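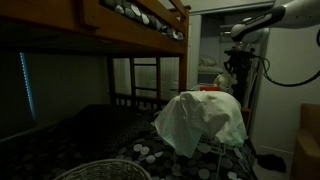
Nous utilisons des cookies pour mesurer l'audience du forum. Accepter -- Paramétrer -- Refuser

Ranger un lit superposé : étagère en fil métallique sur le lit du bas ?

masurora_80
Le lit du bas ne sert plus pour dormir depuis septembre. J'y ai posé une petite étagère à chaussures blanche, en fil métallique, directement sur la literie à motif galets. Linge, panier, peluche, tout finit là. Est-ce que quelqu'un fait pareil ? Je cherche à ce que ça tienne droit.

stotutov
Sur un matelas, ça ne tiendra jamais bien. Les pieds s'enfoncent, surtout si on charge d'un seul côté. Mets une planche dessous.

petitpalier
Pas d'accord. J'ai la même chose depuis deux ans, sans planche. Il faut garder le lourd en bas et le léger en haut, c'est tout. Le linge plié va à côté, à plat sur le lit.

masurora_80
Pour l'instant j'ai mis le bol rouge et la peluche crème en haut. Les petites choses claires sont en bas -- pas très lourdes non plus.
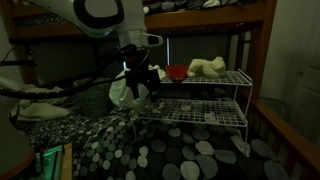 RE : planche ou pas planche

stotutov
Le bol, je le mettrais en bas. Au premier qui s'assoit sur le lit, il glisse.

hurkthorpe
Moi j'enlèverais l'étagère. Un lit reste un lit, et le jour où un copain vient dormir il faut tout vider. Deux paniers suffisent, ça se déplace en une fois.

petitpalier
Avec des paniers on ne retrouve rien au fond. Les chiffons en boule, par contre, oui, au panier.

masurora_80
Merci. J'essaie la planche d'abord, il m'en reste une de 80 cm au garage. Si ça bouge encore, je passe aux paniers.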